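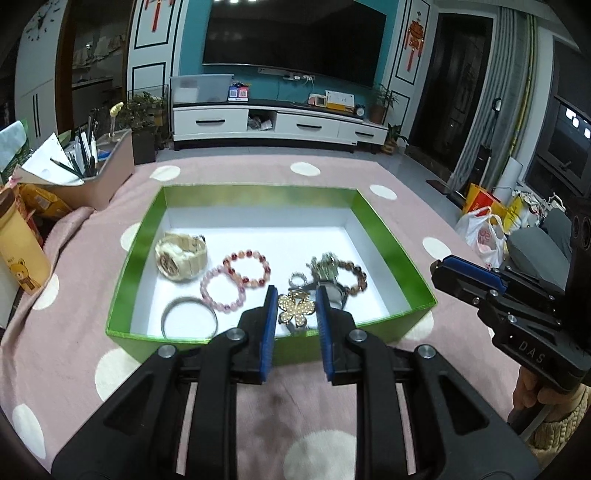
1/7
Jewelry box set, day two. We're collecting pick examples for Witent with the hand-held grippers, in a real living room this time. Everything goes in one small green box and comes out one piece at a time.

2/7
The order is on a card and changes every 12 runs. Brooch first on this card. Then the watches, then the bead bracelets, then whatever is left. If you grab the wrong thing, put it back and start the run over. Don't save it.

3/7
The brooch is slower than I expected. Fingers open wide, come down on both sides of the flower, close on the rim. If you close on the stones the piece tends to turn. I threw out 6 runs on Sunday for that.

4/7
Bead bracelets are their own problem. They overlap, and pulling one can drag its neighbor along. We label those "double" and keep them. The Kondisach people asked for more of them, not fewer.

5/7
Thin bangle: leave it however it lands. Same with the keys. I had been tidying the box between runs without thinking about it and Hennessy's model learned my tidy box very well. It did badly on anyone else's.

6/7
Two grippers going at once means you need to agree who moves. Our rule is that one holds off to the side until the other has let go. Runs where the fingers bump get a note in the log with the time.

7/7
Uploads go to the Flustenia folder tonight, brooch and watches only. Bracelets need another pass on the labels. Next box is sewing stuff, so if you have spare buttons in odd sizes, send me a message.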